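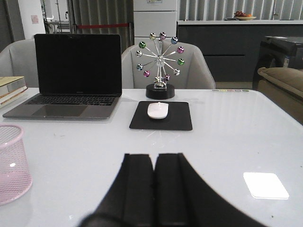
Itonora Office Support Team

How to clean a laptop keyboard and screen

Please do this work once in 2 months, or sooner if you eat lunch at your desk. It takes little time and you need only simple things: a soft brush, two microfiber cloths, and a small bottle of distilled water.

First, save your files and shut down the laptop fully. Sleep mode is not enough. Unplug the charger and also any mouse or drive.

Hold the laptop open at an angle, with the keyboard facing down a little, and brush between the keys from left to right. Turn it and brush again. If you use canned air, keep the can upright, and give short bursts only.

For the screen, begin with a dry cloth and wipe from top to bottom. Do not press. If finger marks stay, put a little water on the cloth, never on the screen itself. The trackpad can be cleaned in the same way.

Wait 6 minutes before you close the lid or turn on the power. Then test every key in an empty text file. Yuto Kubo prefers to type the same sentence two times, and I also do so now.

If a key is still sticky, do not pull it off. Bring the laptop to Room 103 and ask for me or Yuto.

Written by Hideaki Mizuno

Contact: Itonora Office Support, Room 103 | Copyright Itonora | Back to top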